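7 June 2021

Monday again, and my legs are still cross with me from Saturday. I've been putting off writing this up because every time I sit down at the table I find something else to do, like descaling the kettle or looking up train times I don't need. But the tea is made, the window is open, and the neighbour's radio is playing something with a lot of trumpet in it, so off we go.

Saturday was the first long walk of the plan. The plan, for anyone reading who missed the last few entries (or for me, in ten years, when I've forgotten all of it), is to walk the Skondotmont path end to end in August. It's 190 kilometres, and I've never walked more than a day at a time in my life. I know! I bought the map in the winter, when it was dark at teatime and anything with a green cover looked like a good idea, and then I booked the first two nights' lodging before I could talk myself out of it.

So, Pustumstead to the old quarry and back, 30 kilometres on the nose if you don't get lost. I did get lost, but only once, behind the farm with the geese, where the waymark has been turned round and points straight into a hedge. I stood there for ages eating a cheese roll and looking at the hedge as though it might open. In the end I went back to the stile and took the other side of the field, which was obviously right the moment I was in it.
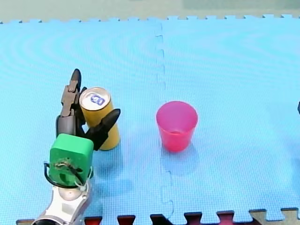
Do you need proper boots for the Skondotmont path?

Trail shoes will do for nearly all of it if the weather has been dry, but the stretch past the reservoir is stony and I'd want boots for that. I took boots on Saturday, mostly to break them in, and by the quarry I had a hot spot on my left heel and a strong dislike of whoever invented the tongue. Two pairs of socks helped, a thin pair under a woolly pair. I'd tried that on the stairs at home the night before and felt very silly doing it.

The pack was the other thing. It's a Loveo, second hand, a sort of faded plum colour, and it's lovely except that the hip belt was set for somebody much narrower than me. I'd loaded it with what I thought I'd need each day in August, and by lunchtime I was making a list in my head of everything that was staying at home next time. The hardback book, for a start. What was I thinking? The spare trousers. The big torch, in June, on a walk that finished before supper. I've kept the flask, though. I sat on a wall above the quarry with a cup of tea and a view clear across to the coast, and there were larks going mad over my head, and I'd have carried twice the weight for that.

Coming down was harder than going up! I always forget. My knees were fine until the lane and then they both went on strike together, so I did the last bit into Pustumstead like someone getting off a horse. The Tjoa was still open, thank goodness, and I had the lentil soup and then a slice of the almond cake and then, after a short pause for decency, another slice of the almond cake. They've moved the tables outside and put up an awning, and it's so much nicer than squeezing in by the door where you get a coat in your face every time somebody leaves.

I slept for ten hours. Sunday I did nothing at all except wash socks and lie on the sofa with the map over my knees, working out where the days ought to break.
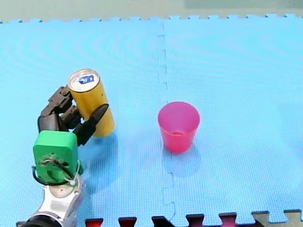 At the moment I've got it down as eight days, with a short one in the middle so I can have a proper bath and post some dirty clothes home. The fourth day is the one that bothers me. There's nowhere to stay between the reservoir and the ridge unless you carry a tent, and I'm not carrying a tent, so it has to be done in one go, hill and all. I've written to the guest house at the far end to ask how late they serve food. If they say seven o'clock I'll have to start at an hour I've only ever seen from the other side.

Next Saturday I'm going to try the canal, which is flat and dull and ought to be kind to my knees, and I'll take the pack with half as much in it. I also need to find the little tin of heel plasters, which I know I bought and which isn't in the bathroom cupboard, the kitchen drawer or either coat. The neighbour has switched from trumpets to the shipping news. I'm going to go and look under the car seat.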